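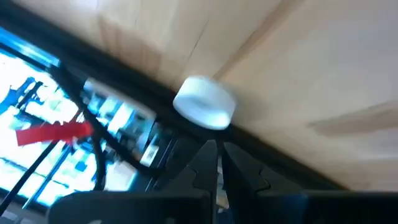
3.2 Sorting and labelling household medicines

Once the kitchens and hallways had been surveyed, we turned to the part of the Gendham study we had most looked forward to: where people keep their medicines and first aid things, and how they find them again. It proved a wonderfully rich subject. Small tubs, strips, bottles and loose caps travel all over a home, and the homes that coped best had very simple habits.

We collected 172 storage arrangements in Plovier and Motaung, and held follow-up sessions at a table in Stastmont in June. Each session began with everything out on the wood, caps and lids included, and ended when the person sorting was happy with where things stood. We gave no instructions about order. Some people built outwards from the largest box, others started with whatever was nearest its date, and one couple put the plasters away first both times!

Boxes with a written name on the front did very well. What delighted us was how often the writing had been added to later. A printed label gives the box its place in the home, and a few strokes of marker then keep it up to date, so that a box can be changed inside and still be trusted from outside. Figure 4 has a good case of this, with "V2" written by hand straight after the printed name. 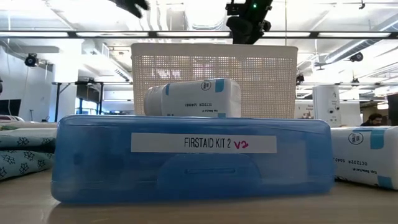 Figure 4. Blue first aid box with printed and handwritten labelling, a pill bottle lying on top and a perforated basket behind.

Bottles laid on their sides deserve a word of their own. We had expected them to be a nuisance, and in deep drawers they were, but on a flat lid a bottle on its side can show its label to anyone standing in front. In Figure 4 the line beginning "OCT2029" is readable without picking the bottle up. Tape was another favourite of ours (cheap, quick, and easy to spot across a room), although meanings drifted: eight homes used one colour for two different things.

Open-mesh baskets were popular for bulkier items. People liked being able to check the contents at a glance, and several told us they had stopped buying duplicates after switching from solid tubs. We return to duplicates in Section 3.4, together with the question of loose caps.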